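Wevton Council extends repair scheme for household goods

Residents of Wevton will be able to have luggage, small furniture and household items mended at a reduced price for a further year, after councillors agreed to extend the borough's repair scheme.

The decision was taken at a meeting of the Environment and Waste Panel on 30th November. The scheme had been due to close at the end of the financial year.

Figures presented to the panel show that 3,618 items were accepted for repair in the first full year of operation, which ended in September. Bags and suitcases made up 33 per cent of the total, the largest share of any category. Lamps, chairs and kitchen goods accounted for most of the remainder.

Under the scheme, residents bring an item to one of six collection points across the borough and pay a fixed charge of £6. The council meets the balance of the cost up to an agreed limit. Where a repair would go over that limit, the owner is contacted and may choose to pay the difference or take the item back.

Councillor Lindsay Kingi, who chairs the panel, said the level of demand had been higher than officers expected when the scheme was approved.

"Many of the items handed in had a single fault, such as a broken wheel or a zip that would not close," Councillor Kingi said. "Residents told us that they wished to keep these things in use but did not know where to take them. The panel was satisfied that the case for a second year had been made."

The extension was supported by all members present. Councillor Tane Ellery asked that opening hours at the Plomitell Road collection point be reviewed, as residents who work during the day had reported difficulty in reaching it before closing. Officers will report back on the matter in the spring.

Repairs to luggage will continue to be carried out by Zonell, whose contract has been renewed on the same terms. Vaněk will remain responsible for furniture. A separate contract for small electrical goods is to be advertised in the new year, and firms based in the borough are encouraged to apply.

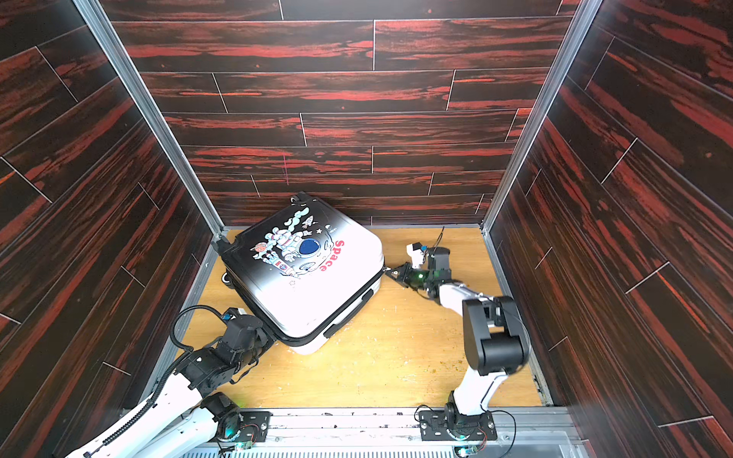 Suitcases and bags can be handed in at any of the borough's collection points.

Obinna Okafor, Head of Waste Services, said that residents should empty all pockets and compartments before handing in a bag, and should remove any padlocks. Combination locks should be left open. Items that are damp or badly soiled cannot be accepted.

The charge will stay at its present level until the end of the extended period. Residents who receive Council Tax Support may apply to have it waived and should bring a recent letter confirming their award.

A list of collection points and opening hours is available at the Civic Offices and in all branch libraries.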